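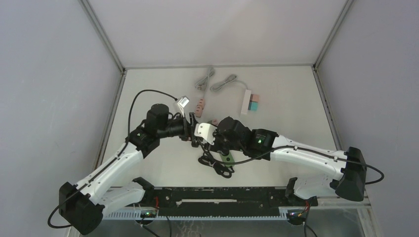

By Jytte Oddsson, bench support, Sandstead
Updated 28th June

The Purnari two-arm bench cell

We've been building the Purnari for people who want a pair of small arms working face to face on one tabletop, with pale walls around it and enough room left over to lay out the parts of a job. It comes to you mostly assembled, and the part that's left for you to do is a pleasant enough way to spend a morning, particularly if somebody else is making the coffee.

Both arms share a single black mounting rail along the front of the table. Set the bases on the two ends of the rail, run the bolts in by hand, and leave them a little slack until the arms have been through their homing move. Then tighten each side a bit at a time, going back and forth between them. So-yul Won in our assembly room likes to leave the cell overnight and check the bolts again before putting any program on it, and I've come around to doing the same with mine.

Cables deserve more patience than they usually get. Each arm carries its own black cable up along the links, and it needs a generous loop near the wrist so that it never pulls tight at full reach. Move the arm slowly by hand through its whole range and watch the loop as you go. If it snags on the elbow, let out some slack and try again — it's a fiddly job, and everyone takes a couple of goes at it.

Power up with the table clear of hands and sleeves, and wait for the joint lights to come on green before you send the first move.

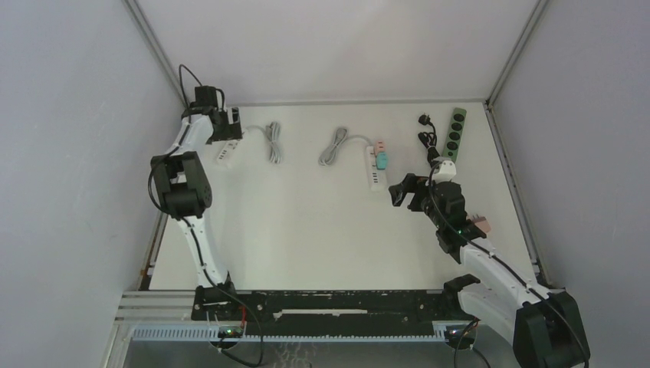
How often should the gripper fingers be looked at?
Every 200 hours of running, and after any hard knock against the table or a part.

Plug and power strip work is tough on fingers. They pick up scuffs and dusty patches fairly quickly, and neither does any harm by itself. What you're looking for is a tip that has worn rounder than its partner, or a finger that rocks when you press it sideways. Wipe both fingers with a barely damp cloth, let them dry, close them slowly on a flat piece, and see whether they meet it evenly. A spare set is part number 319, and it comes with four screws and the little wrench. Please change the fingers as a pair, even when only one looks tired!

After a finger change the wrist camera view needs checking too. Bring the arm up to something familiar, such as a power strip, and make sure you can still see both tips and the sockets you're aiming for.

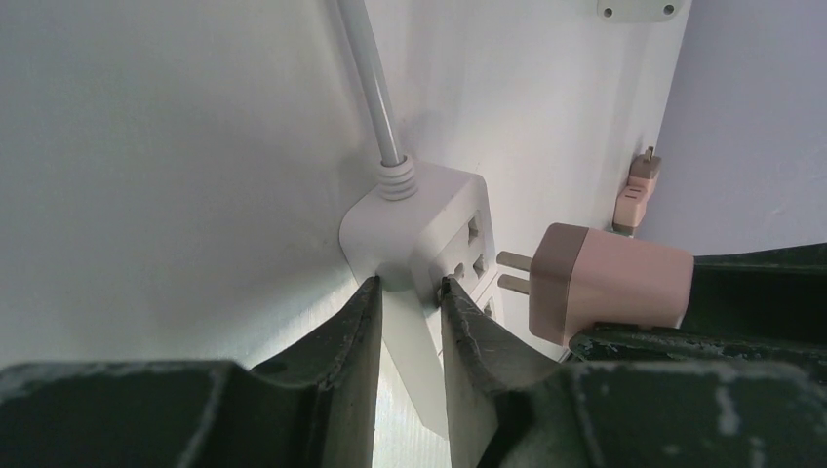 Wrist camera view: pink plug adapter at the fingers, prongs toward the strip.

The joints themselves ask for very little. We suggest a full service at some 2000 hours, either in your own shop with the Bruneo service kit or back here with us. Lingyun Kong handles the bookings, and the July list is open now. If you're sending a cell in, leave the arms on the rail, tie the cables loosely, and tuck in a note about anything that has been bothering you, however small it seems.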